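Visit report: Skoltitz test lab open day, payments and player verification

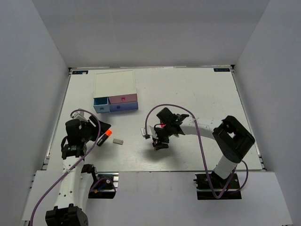
Small drawer cabinet on a white worktop with metal side rails.

January 18, 2018 – Skoltitz opened its test lab to operators and suppliers this week. The company certifies wallets, identity checks and location checks for online betting platforms. Orla Sheehan and I attended for Drosen, which runs its sportsbook on the Moffat platform and expects to submit a new wallet release in March. These notes cover the sessions we sat in on and the points that affect our submission.

Format of the day

Visitors were split into two groups. Ours started with wallet testing and moved to player verification after lunch. The other group did the reverse. Phones had to be left at reception before entering the certification rooms, so all figures below are from handwritten notes and from the slide handout.

Teresa Moynihan, who manages the lab, gave a short introduction. Skoltitz splits its work into functional testing, change assessment and field support. Functional testing takes most of the staff. Change assessment has its own queue, and a release classed as minor does not wait behind full submissions. The classification is made by the lab from the release notes and the file hash list. If the two disagree, the release is treated as major until the supplier explains the difference.

Wallet testing

The wallet session was led by Fotis Theodorakopoulos. The lab runs a standard script of 200 transactions against every wallet build. It includes deposits, stakes, settlements, voids, resettlements and withdrawals, in a fixed order. The same script is then repeated with network interruptions inserted at points the supplier is not told in advance.

The pass condition is that the closing balance matches the lab's own ledger to the cent and that no transaction ID appears twice with a different amount. A timed-out stake may be retried by the platform, but the retry must carry the original ID. Fotis said that retry handling is the most common reason for a failed first submission. Two of the cases he showed would apply to us:

Case A. The stake is accepted by the wallet, the response is lost, and the sportsbook sends a cancel followed by a new stake. The wallet processes the new stake before the cancel. The player is briefly charged for both.

Case B. A bet is settled as won, resettled as void, and the player has already withdrawn the winnings. The wallet must either hold a negative balance or reject the resettlement with a logged error. Either is accepted, provided the submitted documents state which one applies.

Our current build holds a negative balance. The submission document says it rejects. This needs to be corrected before March.

We watched part of a live run on a build that was not identified. The log viewer shows the supplier's record on the left and the lab's record on the right, with mismatches marked in red. Suppliers can request a copy of the viewer output after a failed run. There is no charge for this, but it has to be requested within 7 days of the report.

Player verification

Siobhán Daly presented the verification test set. It contains 100 synthetic player profiles with known expected results. Some have a valid identity and an address mismatch. Others match an entry on the self-exclusion list with one character changed in the last name, or with first and middle names reversed. The platform is expected to block exact matches and to send near matches to manual review. Blocking a near match outright is recorded as an observation and does not fail the build.

Orla asked how accented characters and prefixes are handled, which has caused trouble for us in the past. The test set now includes names with accents, apostrophes and separated prefixes. Eimear Mac an tSaoi, who maintains the set, confirmed that a platform may normalize names before matching but must store the original as entered. Our account service strips accents at registration and does not keep the original. I have opened a ticket for this.

Location checks were covered only briefly. The lab tests the platform's response to a failed check and to a missing one. The accuracy of the location supplier's result is certified separately at the Starnberg site. A session that is open when the check expires must be prevented from placing new bets, although cash-out of existing bets is left to the rules of the market concerned.

Questions from the floor

One operator asked whether a certified wallet could be moved to a new data center without retesting. The answer was that a notice and a hash comparison are enough if the software and database version are unchanged. A change of database version goes to change assessment.

Another asked about submitting test evidence produced by the supplier. Skoltitz will read it and may use it to plan the run – it does not replace any part of the script.

Actions for Drosen

Correct the resettlement section of the wallet document (Orla).
Confirm with Moffat that retries carry the original transaction ID in all channels, including retail terminals.
Store player names as entered, with a separate normalized field for matching.
Compare release notes with the hash list before the March submission.
Ask Teresa Moynihan for the current submission template. The one on our shared drive is an older version.

The slide handout is filed with the certification documents.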